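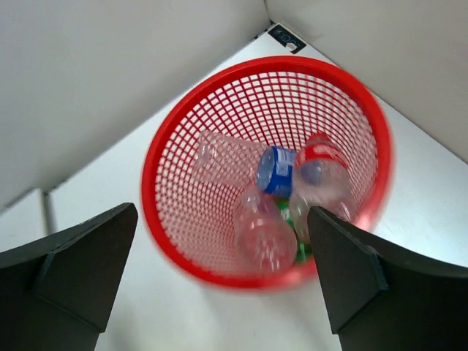

I spent most of June chasing a bug that I was sure lived in the perception code. It didn't. It lived in the little task planner I wrote at Nanness over a long weekend and then never looked at again, which is a bit embarrassing to type.

The planner is called Ene. It gets a list of bottles and cans from the detector, decides which arm goes for which one, and hands out the basket like a bathroom key – one arm at a time, please. With 2 arms that sounds easy, and I really thought it was! 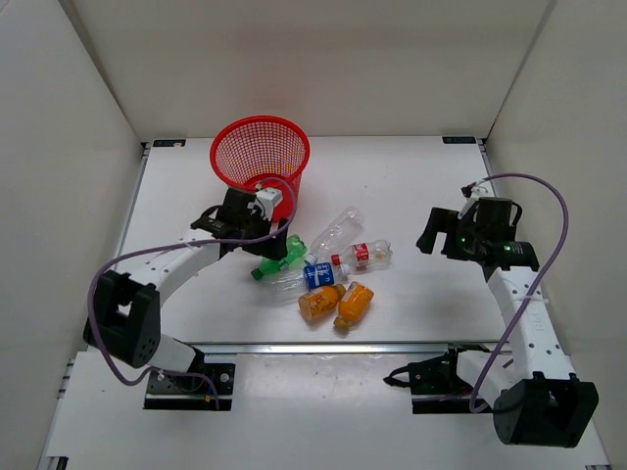
Both arms, the basket and six bottles to sort out between them.

My first version gave each item to the closest arm. Fine until the items sit in the middle, where a few millimeters of detector jitter would flip the choice. Left arm, right arm, left arm, and both of them dithering like two people in a doorway. Stamatia Katsaros watched it for a minute and asked if I'd ever heard of hysteresis (I had, thank you). So now an arm keeps its pick unless the other one is closer by a decent margin, and the dithering is gone.

The basket lock was the nastier one. An arm would ask for the lock, get it, drop its item, and then hold on to the lock all the way back to its home pose.

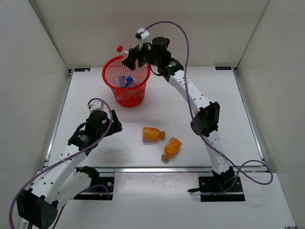 I moved the release to the moment the wrist clears the rim, plus a small buffer, and the other arm can start its approach much sooner. I also wrote a replay tool so I could step through the logs without tying up the arms all day. It runs the planner against saved detections and prints every decision with its reason. Dorin Bratu fed it 1296 saved ticks from an old run and found 2 places where the lock got requested twice by the same arm. Both fixed, both now tests.
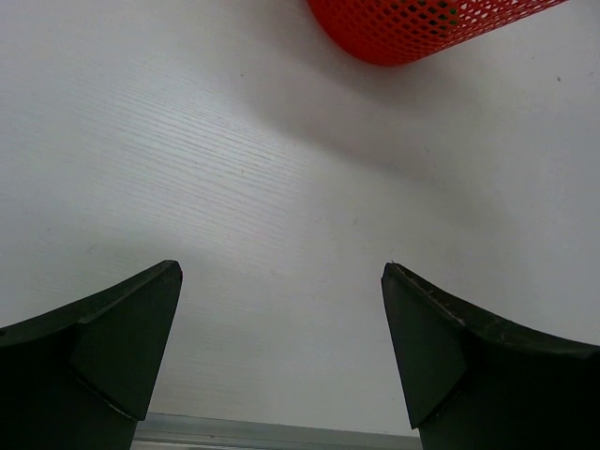

Does the planner need to know where the basket is every time?
It's better if it does. Ene used to read the basket pose once at startup, and now it asks for a fresh one before each drop and replans if the rim has moved.

Next up is a timeout for the lock, and then cleaning up the config files, which are a mess – I keep putting that one off.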